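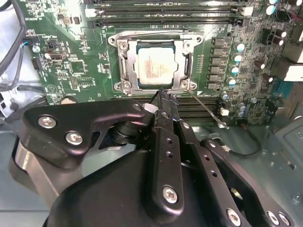
Chapter 2
The Processor and Its Socket

Before You Begin

If you have worked your way through Chapter 1, you already know how to open a computer case without skinning your knuckles, how to ground yourself, and where to put the screws so that they are still there when you come back from lunch. Good! You will need all of that again, because now we are going to spend a good long while on one small square of the motherboard, the place where the processor sits.

I was taught this part of the work by Unnur Blöndal, who ran the repair counter at Fogh when I was a very green apprentice, and who would not let any of us touch a processor until we could sketch the socket from memory. I thought this was a terrible waste of an afternoon (I was nineteen, and most things were). She kept my first sketch pinned over the bench for years. The lever was on the wrong side and the memory slots ran off in a direction of their own, but by the fourth or fifth try I had begun to see the board as a set of neighborhoods, and I have never found a better way to learn one. So please get out a pencil before you get out a screwdriver.

What You Will Learn

By the end of this chapter you should be able to:

name the main parts of a socket and say what each one does
open and close a retention bracket with the proper amount of force
lift out a processor and set it down safely
clean a heat spreader and prepare it for a new cooler
recognize a bent contact when you meet one

Words to Know

Heat spreader: the metal lid of the processor. The cooler presses against it.
Load plate: the part of the bracket that comes down over the edges of the processor and holds it in its socket.
Retention lever: the bent wire arm that locks the load plate closed.
DIMM slot: the long, narrow slot that takes a memory module.
Choke: a small coil, often in a square black housing, that smooths the current going to the processor.

2.1 A Square with a Lot Going On

Large boards, such as the ones you find in servers and workstations, often have memory slots on both sides of the processor, so that the paths between the two stay short. The chokes and capacitors crowd in close for much the same reason. When you look at a board like that for the first time it can seem awfully busy, but start from the socket and work outward and it sorts itself out quite nicely.

The older practice machines we use in this course came from Flalberg, and many of them have paper labels on top of the processor, put there when the parts were tested and stored. A label left on the heat spreader gets in the way of good contact with the cooler. Peel it off slowly from one corner, then wipe away the glue with a lint-free cloth and a little alcohol. If the printing has faded, don't guess at the model. Read what is engraved on the metal underneath and copy it into your bench log.

A word about the lever, which worries nearly every beginner. It resists, and some sockets creak a bit as the plate comes down, and that is quite normal. Press down and slightly outward to free it from its hook, keep a finger on it the whole way up, and let it rise gently. Then take a breath and turn to Exercise 2.1, pencil in hand.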